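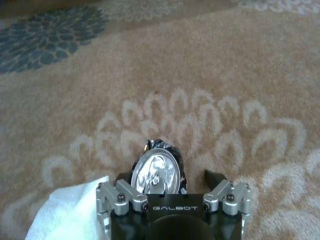 Notebook, teleop bench, 2019-03-24

Pilum cleanup task, can pickup. Entry by Negin, with corrections in the margin from Hanne, which I have typed in where I agreed with them.

Where we are

Started the session meaning to do cups. Did cans. The cups are in Laurinda's office and Laurinda's office is locked, so the task list has been reordered on sound scientific principles.

Task as written on the board: bring the gripper down to the can, close, lift straight up to hand height, hold for a breath, carry to the bin, release. One demonstration is one can. Paper towel stays where it lands, it's a distractor for now and becomes a target when we get to soft stuff. The black wrap on the can is part of the target and travels with it. If the wrap comes off during the lift, log the demo as "split" and keep it. Do not throw it out. Amândio threw out a whole morning of splits last September because they "looked bad", and then we had a policy that had never met a loose bag in its life.

Driving it

Remote control all day, no hand guiding. I tried hand guiding for the first few and gave up. With your own fingers on the arm you feel the contact and react to it, and none of what you felt ends up in the recording. You get a lovely demonstration of a person being good at picking up a can. Over the remote I only know what the wrist view tells me, so if I manage it, the information was at least in there somewhere.

Nidia disagrees and says hand guiding gives smoother paths. She's right about the paths. We agreed to do a block each way next week and stop arguing near the coffee.

Settings that worked:
Speed scale at the second-lowest notch. The lowest makes me impatient and I start steering in jerks.
Wrist rotation locked once the can is between the fingers. Unlocked, my thumb drifts on the stick and the whole hand slowly turns like it has heard its name.
Close command held until the width reading stops changing, then one extra beat.
Lift on the vertical axis only. Sideways comes after.

The shiny end problem

The can stands with its end facing up, and from the wrist that end is a mirror. The reflections slide over it as you move, so the brightest thing you're looking at is also the one that lies about where it is. I kept centering on a highlight and ending up off to one side. What helped was ignoring the disc and lining up on the dark collar of wrap instead. Hanne's margin note: "So you are teaching it to find wrap." Yes. Fine. She wants a bare-can block so the thing doesn't learn that all cans wear a scarf. Added to the list.

Also lost time to a dark speck on the carpet that the segmenter from Biltelach insists is an object. It gave it a box and a confidence score and everything. I have not cleaned it off. It's a good test and I've grown fond of it.

Carpet

The flowered carpet does what we hoped, in that it makes everything harder. The old gray mat was so plain that the model was finding cans by finding anything at all. With the cream petals going off in rings, there are now plenty of round edges that have nothing to do with cans. White towel over cream pattern is going to be ugly when we get to it. The teal flower is easier on everyone.

Amândio wants to rotate the carpet a quarter turn between blocks. I said we should just move the arm's start position, same effect, less crawling. He pointed out that the base is bolted down. We rotate the carpet.

Numbers

76 demos kept for the session, splits included. That brings the can set to 226. Cestemon's loader wants everything in one flat folder and currently chokes on the split tag, so I exported those under plain names with a side file that says which is which. Whoever fixes the loader, please delete the side file and tell me, or we'll carry it around forever like the last one.

Total frames in the export came to 2,135 after thinning, which is low. Checked twice. The thinning step drops any frame where the hand hasn't moved, and I spend a good part of each demo sitting over the can making up my mind. Hanne thinks the pauses should stay in because the hold after the lift is part of the task. I think my dithering should not become policy. Compromise: keep pauses with the fingers closed, drop pauses with them open. Rerun tonight.

Mistakes worth writing down

Closed early 4 times, each time on the wrap and not the can. It feels exactly like success over the remote: the fingers stop, the width looks plausible, up you go with a fistful of bag. The only tell is the width creeping down during the lift. I'd like an alert for that. Peixoto has a script that does something close, ask for it.

Forgot to press record on what was, and I will say this to anyone, the best pickup of my career.

Started one demo with the fingers already half closed. Kept it and tagged it. The real thing will start in stupid positions too.

Nidia took over for the last block. Her approach is different from mine: she comes in low from the side and then squares up, where I drop from above. Her close is faster too. I labeled operator on every demo so we can see whether the mix helps or whether it learns to average us and lands halfway between two good ideas.

For next time

Get cups from Laurinda. Failing that, get key from Laurinda.
Bare-can block, same count as the wrapped one.
Can lying on its side. Hanne says do this before anything clever.
Hand guiding against remote, one block each, Nidia and me both doing both.
Check the four finger screws before the first demo and write down that they were checked. The line for it in the log is blank and it's my initials next to the blank.
Carpet quarter turn. Amândio volunteered by having the idea.

Rerun of the export is going now on the bench machine. Please leave it on.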